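Search this forum
Search titles only
Advanced search

Countertop microwave on a shared kitchen circuit, breaker trips after a few minutes

Last updated: October 29, 2022

gkhalaf
House built in the sixties, 15 A breaker feeding the kitchen counter outlets on the sink side. The microwave trips it, but never right away. It runs three or four minutes on high and then the breaker goes. On defrost it will run as long as I like. The fridge is on the same run, which I only learned by shutting the breaker off and walking the house with a lamp.

The cavity rating on the oven is 700 watts. By my math that is under 6 A at 120 V, so even with the fridge running I should be nowhere near 15. Is the breaker bad? It is original to the panel as far as I know.

umali_c
700 is the output, meaning the power delivered to the food. The input is on the rating plate, usually on the back or inside the door opening. Read that number before doing anything else. A magnetron and its supply waste a good part of what they draw, and the fan, lamp and turntable motor come on top.

gkhalaf
Plate says 1150 W input. So 9.6 A at 120. Fridge plate says 6.5 A. Total 16.1 A, over the breaker, but the fridge isn't running its compressor all the time.

umali_c
Which matches your symptom. A thermal-magnetic breaker does not open the moment you pass 15 A. At a small overload it can hold for minutes or even longer, depending on the trip curve and how warm the panel is. Defrost cycles the magnetron on and off, so the average heating in the bimetal strip is lower. I would say the breaker is doing its job.

fminja
I don't agree that the case is closed. 16.1 A on a healthy 15 A breaker should hold for a long time, often indefinitely in a cool basement. Three minutes is fast for seven percent over. Either there is more load on that run than he found, or the breaker has drifted, or there is a hot connection at the terminal. A loose screw heats the breaker from outside and it trips early. I've seen that more often than worn breakers.

umali_c
Nameplate current on a fridge tends to be the worst case, so the real total may be lower than 16.1, and that supports your point. I'll concede three minutes is quick. He should measure.

gkhalaf
I have a clamp meter, a Daker, the cheap one. Can I clamp the cord?

fminja
No. Both conductors pass through the jaw and the fields cancel, so you read close to zero. You need a line splitter, or you clamp the hot wire in the panel. If you are not used to working in an open panel, get the splitter.

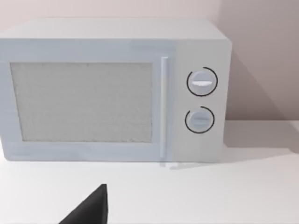

One more thing on the reading. Take it at full power with a load in the cavity, a quart of water is fine, and wait 30 seconds for it to settle. Don't run it empty. If your meter isn't true RMS it will misread the current, as the waveform of a transformer-type microwave is far from a clean sine. Inverter models are different again.

kmakokha
Everyone is working around the question. Swap the 15 for a 20 and move on. My brother did it in his kitchen and it has been fine since.

fminja
Do not do this. The breaker protects the wire in the wall. If the run is 14 gauge, the limit is 15 A. "Fine since" means it has not failed yet.

kmakokha
Plenty of old kitchens were wired in 12 and put on a 15. He hasn't looked.

umali_c
He would have to confirm 12 gauge for the entire run, including every splice and any section added later. One length of 14 behind a backsplash and the 20 is wrong. Seeing 12 at the panel proves nothing about the far end.

gkhalaf
Splitter arrived. Measured with the microwave on high and a quart of water:

Microwave alone: 10.1 A
Fridge, compressor running: 1.9 A
Both: 12.0 A

Voltage at the outlet with both running: 117 V.

So the total is well under 15 and it still tripped during the test, just past four minutes.

fminja
Then it isn't a simple overload from those two. Shut off the main, remember that the service lugs stay live, and check the terminal screw on that breaker. Look for darkened insulation or a discolored bus stab. If any of that makes you hesitate, hire it out.

fwaweru
Before the panel, look for a hidden load. Ours was a heat tape on a crawlspace pipe, wired into the kitchen run by a previous owner. It only drew current in the cold months. We found it in December.

gkhalaf
Had an electrician from Mancuso in this morning. With my two appliances unplugged he read zero on the circuit, so no hidden load. The terminal screw turned most of a full turn before it seated. Insulation was brown for half an inch. He cut back to clean copper, fitted a new 15 A breaker and torqued it. Wire at the panel is 14.

Ran the microwave twenty minutes with the fridge going. No trip.

umali_c
Good result. I was wrong about the overload. I would still put the microwave on its own circuit when the budget allows, 12 gauge on a 20.

kmakokha
New breaker fixed it, so it was the breaker.

fminja
Two things were changed at once, so you can't say which. Browned insulation points to the connection.

gkhalaf
He left me the old breaker. I may put it on the bench with a space heater and time it. Quote for the dedicated circuit was $654, not counting the patch in the drywall.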